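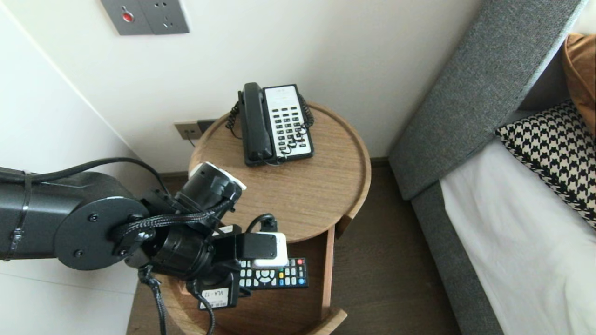 4.3 Student projects: the bedside task

Figure 4. The Pakbridge entry at the bedside table, with the television remote at the open drawer.

The fourth project we reviewed came from the Pakbridge robotics club, whose members set themselves the job of tidying a bedside table. Their write-up claims that the arm "can put away the remote in any ordinary bedroom". We do not think the evidence goes that far.

The claim rests on 400 recorded runs, all made in one room with one table. The table is a fair choice in some respects. It is round, with a raised lip, and the drawer front follows the curve of the rim, so the approach is less simple than it would be with a square cabinet (Figure 4). A corded telephone stands on the top and its coiled cord gives the arm something to avoid. None of this was varied, however. The telephone kept its place throughout, and the drawer was opened by a student before each run. A policy that had learned little more than a fixed path could score well under these conditions, and the club offers no test that would tell the two apart.

Scoring is a further worry. A run was marked a success if the remote ended up inside the drawer, whichever way up it lay and however many attempts were made. Senan Keogh, who supervised the club, told us that runs stopped by hand were left out of the total. He could not say how many there were. The Durna and Breteo teams both kept their stopped runs and reported lower figures, which we are inclined to trust more.

We asked the club to repeat the task in April with the table moved and the drawer left partly closed. They managed 10 runs, of which four met their own standard. That is too few to support a rate, and we report it only because the fall from the original result is so large. The students put it down to the cables at the wrist catching on the drawer. They may be right, but no log was kept of contacts and we could not check.

The Cabrera entry, discussed in Section 5, used the same scoring rule and should be read with the same caution.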